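Progress report to the program office, Flikov Fund
Project: Tabletop grasping from demonstration
Period ending April 2021
Prepared by Bijan Ahmadpour, Naltville site

1. Status

Collection is on schedule. The target for this reporting period was 2,000 accepted demonstrations. The Naltville site has delivered 3,620, which covers the period target and part of the next. Training of the second baseline has started on the Buzatu cluster. Spending is within the approved budget and no change to the work plan is requested for collection. One change is requested for evaluation and is set out in section 6.

2. Collection procedure

Each demonstration is one pick and one place. The operator drives the arm by hand controller from a fixed start pose, closes on the named object, moves it to the tray and opens. Wrist video, joint positions and gripper opening are recorded together at a common clock. An episode ends when the operator releases the trigger or when the time limit is reached.

Objects are drawn from a pool kept on a shelf next to the station. The pool was chosen to mix rigid shapes with packaged food, as the proposal called for items that deform or reflect light when handled. The operator changes the layout between episodes by following a printed card. The cards were reissued in September after the first audit found that operators working from memory tended to put the target object in the same part of the table.

Mei Crenshaw reviews every episode before it enters the accepted set. Rejected episodes are kept in a separate store with a reason code. They are not used in training at present, but the codes have been useful for operator feedback, and the slip cases may be used later for failure detection.

3. Data quality

The most common reason for rejection remains a late start, where the arm has already moved before recording begins. A software fix was installed midway through the period and the new recorder will not release the arm until all streams report ready. The second most common reason is a dropped wrist video stream. This was traced to cable strain at the last joint. The cable has been rerouted with more slack and a clip added above the gripper mount.

Labels are attached at collection time and checked at review. Disagreements between operator and reviewer are settled by replaying the episode. Most of them concern the moment of contact, which is hard to place on clear wrapping.

4. Hardware

The station has used printed fingers throughout the period. The earlier set wore at the tips and was replaced with the present pointed design, which reaches small upright objects more easily in a crowded layout. Spare sets are printed in advance and swapped as complete pairs so that wear stays even. Wrist camera calibration is repeated after each swap, and the calibration file is stored with the episodes it applies to.

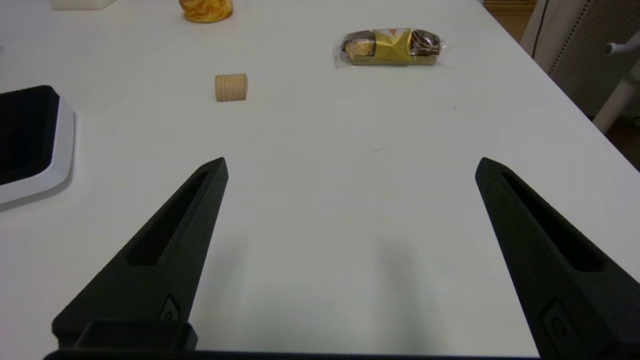
Figure 1. Wrist camera view with gripper open. Ridged wooden cylinder and wrapped snack ahead of the fingers; tray at left.

Glossy packaging remains the hardest class. The baseline closes too early on wrapped items and often catches only the plastic. Adding more episodes of the same kind gave little improvement. The next batch will vary the approach angle for these items, with the card specifying the side from which the operator should come in.

5. Training

The first baseline was trained on the data available at the start of the period and serves only as a reference. The second uses the full accepted set with the same network and settings, so that any difference can be assigned to the data. Results will be reported with the next submission. A held-out group of 18 objects has been set aside for evaluation and has not been used in collection at any point.

6. Requested change

The work plan calls for evaluation at Naltville only. We ask for approval to repeat the evaluation at the Dronov site, which has the same arm but different lighting and a different table height. The cost is limited to travel and three days of operator time - both can be met from the existing travel line. Without a second site it will be difficult to say how far the trained policy depends on the room in which the data was collected.

7. Next period

Collection continues with the revised cards for wrapped items. Mei Crenshaw will train one additional reviewer, as review is now slower than collection and a backlog has begun to form. The review guide will be updated first, with clearer wording on contact labels. A decision on the Dronov request is needed before the evaluation schedule can be fixed.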